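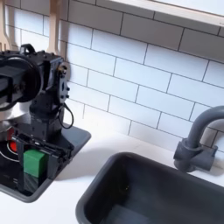 PARKDALE, December - The county has signed off on new day care spaces for Parkdale, 80 of them, in the old Rafferty furniture building on the Brakinell road. Doors open after the winter break if the last inspection goes through. Parents have been waiting on this one a long time.

The vote came late, past 9 p.m., after a long back-and-forth over parking. Passed with two against. Both no votes said they support day care but not the drop-off lane, which empties onto Brakinell right where the school buses turn. Traffic office is supposed to come back with a new drawing.

The waiting list for a spot in Parkdale stood at 158 children when the county last counted. That's with the two existing centers full and the church program on Esside Avenue cutting back to mornings only last spring. Some families have been driving to Esside and back twice a day. A few have given up and gone down to one paycheck.

The Rafferty building has been empty since the store closed. It has five rooms on the ground floor that can be used for care, plus an office and a kitchen that needs a new sink before anybody can serve lunch out of it. Until then kids bring there own. Upstairs stays locked, no second exit.

Infants get the room at the back, away from the road. Toddlers next to them. The three older groups share the front, where the showroom was, with new walls going up this month. The fenced yard will be on the side lot, grass for now. Play structure comes later, no money for it this year.

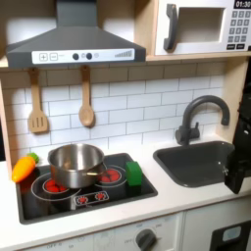

What it will cost

Rates were the other thing people came to ask about. Full-time care for a toddler will be set at the same weekly rate as the two existing centers, infants higher, before- and after-school care billed by the day. No registration fee for the first year. Late pickup gets charged after a 10 minute grace period, and yes, that was argued over too.

Families already getting state help can use it here. Paperwork for that has to be done again even if you are approved at another center, so start early. The county office has the forms in English and Spanish at the front counter, open through lunch.

Home day cares were worried about being left out. The county added grants of up to $2,000 each for licensed home providers, one per household, for things like fencing, gates, smoke alarms and replacement equipment. Toys and play furniture count if they are for shared use. Applications are short, two pages, receipts needed afterward. First come first served untill the money runs out.
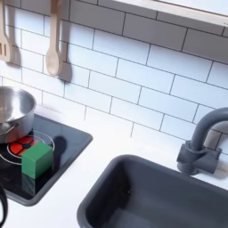 Inspection rules are changing at the same time, for centers and homes both. Starting with the new year, play areas get checked along with the bathrooms and nap rooms, where before it was mostly up to the inspector. Surfaces have to be easy to wipe down. No chipped paint, no splinters, nothing small enough to choke on in rooms with kids under three. Pretend kitchens are fine, and so are hanging utensils such as the wooden spoon and slotted spatula up against the white tile in the picture, as long as they get looked over for cracks. Soft toys washed weekly. Dress-up hats are out unless each kid has their own, blame the lice.

Providers will get a checklist in the mail before the first visit. First visit under the new rules is a practice run, no fines. After that, 30 days to fix anything marked down, less if it's a safety problem.

Staffing could still slow things up. The center needs a director and enough teachers to meet the ratios in every room, and so far only the infant room is fully hired. Pay was raised once already after the first ad got few replies. A job fair is planned at the Parkdale library, evening hours, walk-ins okay.

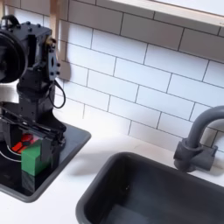

Anyone hired without a certificate can start as an aide and take the classes at night, paid for by the county. Background checks are running three weeks or so, which means people who want to be there opening day need to apply now.

If hiring falls short, rooms will open one at a time, infants first. Spots go in order of the waiting list, siblings kept together where possible. Families will get a call and then a letter, and have a week to answer before the spot moves on. If you changed your phone number since signing up, call the county and update it.

Drop-off lane goes back to the county in the new year.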